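Okay, the great closet purge of this summer, a thread. I'm going to be posting as I go, so mute me now if you don't care about old T-shirts (1/?) 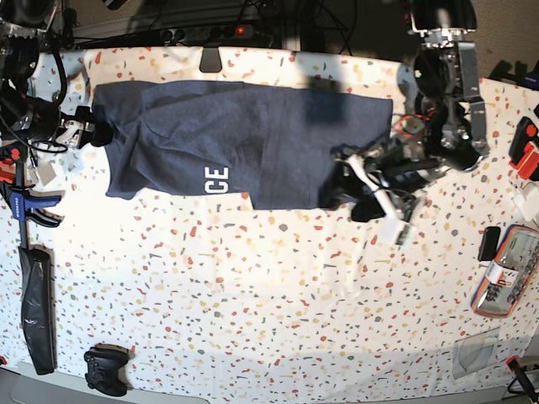
So the rule I set myself is that everything I own that is made of fabric has to come out, get looked at in daylight, and get sorted before the end of August. I've moved three times with the same boxes and I never opened two of them. Most of it is stuff I picked up for free or for almost free, and a lot of that has lettering on it, which is my real weakness. Take the navy one, with the white "CE" showing and the rest of the word tucked away in the folds. I will keep a shirt for ten years on the strength of a good word across the front, even if I never wear it out of the house!

2/ For background, I started with the tub from under the bed. It had 22 tops in it. I thought there'd be maybe eight. I wear the same four things in rotation all year, so where did these come from and who was I when I bought them

3/ A good chunk are from Tarkirthorpe, the little outdoor music weekend I used to go to every summer in college. They printed a new shirt each year and the ink was terrible. One wash and the band names started coming off like a sunburn. I still have five of them. You can read maybe half of one lineup.

4/ Somebody in the replies asked about washing printed shirts so here's what works for me. Inside out, cold, short cycle, and hang them. I don't put anything with lettering in the dryer anymore. I ruined a really nice gray one that way and I'm still mad

5/ Also don't iron over the print. I know you know. I knew too, and I did it anyway before a job interview (it was going under a blazer, I thought it would look relaxed). The print came off on the iron and then the iron put it on my pillowcase.

6/ Took a lunch break. Back now. Where was I. Piles.

7/ My piles are: wear, mend, give away, rags, and "can't deal with this today." That last pile is the biggest by a lot and it's sitting on the good chair

8/ The Civside swap is what got me going on all this. If you're local you probably know it, it's the clothing swap in the old bus garage, and you bring a bag and leave with a bag. I went in the spring with one bag and left with three, which I'm pretty sure is against the spirit of the thing

9/ What I learned at the swap is that people want plain stuff. Plain sweatshirts go in the first ten minutes. Anything with a company name sits there all day, and by the end they're begging you to take it. I felt bad for a fleece vest and took it home. It's in this pile right now! It has never fit me!

10/ I found a receipt in a pocket from Nogueira, the tailor shop that used to be next to the laundromat. They took in a pair of pants for me once and the hem is still perfect, better than the pants deserve. I walked over there last month and it's a phone repair place now. If anyone knows where they went please tell me, I have a coat with a lining situation.

11/ On mending: I am bad at it but I'm getting less bad. Little holes near the hem are from your belt buckle or the edge of the kitchen counter, not moths. I went a whole winter blaming moths. I bought so much cedar

12/ For those little holes I use a scrap of iron-on stuff on the inside and then a few stitches by hand in a thread that's one shade darker than the shirt. Darker disappears, lighter shines. My aunt told me that and she was right, as usual

13/ Faded shirts though. I've gone back and forth. I tried dyeing a black one back to black last year and the seams stayed brown (the thread is polyester, it doesn't take the dye) so it came out looking like a diagram of a shirt. I kind of love it. It's in the wear pile

14/ Okay, the sad one. I had a Porneck sweatshirt from my first real job, Porneck being the warehouse company out by the highway that nobody outside this county has heard of. They gave us each one at the holiday party instead of a bonus. I hated that thing. I wore it constantly. The cuffs are gone and there's a paint stripe down one arm from my old kitchen.

15/ I put it in rags, took it out, put it in give away, took it out. It's on the good chair.

16/ Several of you are saying make a quilt. Every person who has ever had too many T-shirts has been told to make a quilt. I looked it up and you have to cut them all into squares and put backing on every single one so they don't stretch, and then you need a sewing machine that isn't from a yard sale. I love you all but no

17/ What I might do is cut the fronts off the really dead ones and just keep the fronts, flat, in a folder. Takes up way less room. My sister does it with her kids' shirts and the folder is about as thick as a phone book (remember those)

18/ Someone asked what makes the best rags. Old T-shirt cotton, washed a million times, no print. Cut the seams off or they scratch. Sweatshirt fabric is too thick for windows but great for the car

19/ Update, the first tub is done. Nine to wear, four to mend, six for the swap, two for rags, and one sweatshirt on the chair that we're not discussing

20/ There are two more tubs in the hall closet and one of them has a label in my handwriting that says "GOOD STUFF," so I guess I'll see what I thought that meant. Going to get a snack and start on it after dinner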